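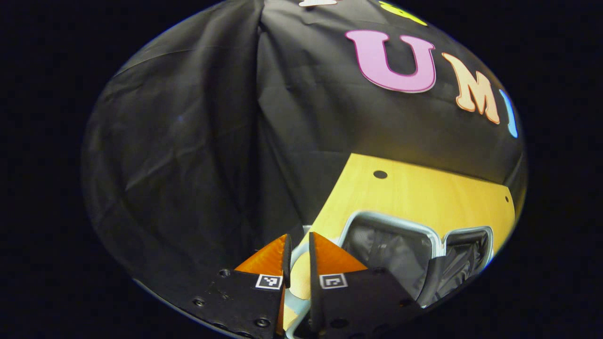
Vadeo open day: visit report
Nele Hermans and Sem Stevens
Module: Automation in Practice
Handed in 31/05/2022

1. Reason for the visit

Our group project is a sorting station for small office items. In April we had a working conveyor but no good way to pick things up, and our supervisor, Bart Leemans, suggested going to the open day at Vadeo to see how other people handle the same problem. Two of us went. The other two stayed to finish the wiring.

2. The programme

The day started with a talk by Josefien Van Rooij, who leads the handling group. She spoke for half an hour about teaching a robot arm by demonstration. A person does the task by hand with a gripper that has a camera on it, and the recordings are used to train the arm. She said one task had taken 2,038 recordings before the results were good enough to show to visitors. An earlier attempt with 500 had been dropped.

After the talk we were split into groups. Ours went to the hand-held gripper first, then to the arm, then to the Kramer room, where there was a display about conveyor safety. We spent less time there than planned as the arm ran late.

3. The hand-held gripper

Cor De Smet ran this part. The gripper has two black fingers with orange triangular pads at the tips. Under each pad is a square black-and-white marker. He explained that the software finds the two markers in the camera picture and works out from them how far the fingers are open, so no separate sensor is needed for that.

The work was done at a light wooden table with a mesh desk organizer on it, the kind with two compartments. The task was to pick up a pen and put it in the larger compartment. Everyone in the group had a turn. Sem managed it on the second try. Nele found that the hard part was going slowly, as you are used to moving your own hand much faster. Cor told us to keep the wrist level and not to stop halfway, because pauses end up in the training too.

We asked why the pads were that shape. He said they had tried flat ones and the pen rolled out.

4. The arm

The arm did the same task with the same type of fingers. We saw it run for 20 minutes. It dropped the pen twice, both times when the pen was lying close to the organizer. Josefien said this position was rare in the recordings and they were adding more of it.

5. What we can use

We will try markers on our own gripper. They can be printed on paper, and we already have a camera over the conveyor. We will also change our fingertips to a triangular shape and test them with pens and glue sticks.

Training by demonstration is too much work for the weeks we have left. We will keep our fixed positions and mention the method under further work.

6. Remarks

The sound in the talk was poor at the back. The handout with the marker sizes is in the project folder, behind the parts list.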